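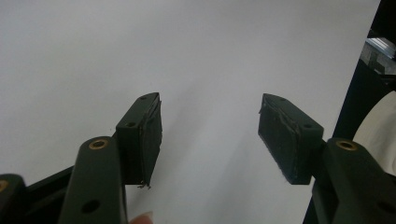 Dark green against pale gray.

November 27, 2024

I have now played the new Unnithan record 4 times, which is 3 more than I planned. It's called Baltcombe, it has one track per side, and the first of those opens with a low organ note that goes on so long I got up to check the fridge.

I should say that I liked the last one. Vadau came out in June two years back and had what you might loosely call tunes. There was a bass clarinet on it that sounded like a walrus receiving bad news, and I played it to everybody who came over until they came over less. So I was ready for more walrus. The clarinet is gone. In its place we get Vesna Stojanovska, who used to sing in Grostex, back when Grostex were a very loud band that played very small rooms and I had better hearing.
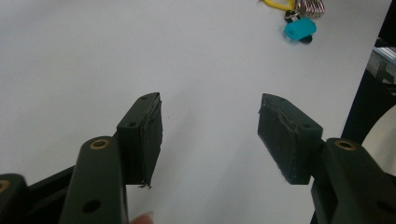 She doesn't come in until well into side one, and when she does it's a hum, pitched so close to the organ that I took it for a fault in my speakers. I swapped the cables. Then she opens her mouth on a real word – I think it's "butter," though my wife hears "brother" – and the whole thing tips over into something close to a hymn. It's lovely. It lasts 30 seconds. Then the organ comes back like a landlord.

Side two is the better half. There are drums, or at least one drum, hit by someone who seems to have been told off for hitting it, and Stojanovska gets a proper verse and then sings it again backward, or in another language. The sleeve has no lyrics. It does have a stamped number, and mine is 148, so somewhere there are 147 people ahead of me who also paid extra for the heavy vinyl and are also pretending they can hear the difference.

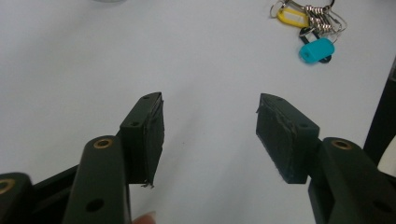
Wide apart, nothing in between.

Would I tell you to buy it? If you liked Vadau, try side two first, late, with the lights off and the fridge unplugged. If you liked Grostex, I'm sorry, the loud part of your life is over and so is mine. I'm putting side two on again after dinner.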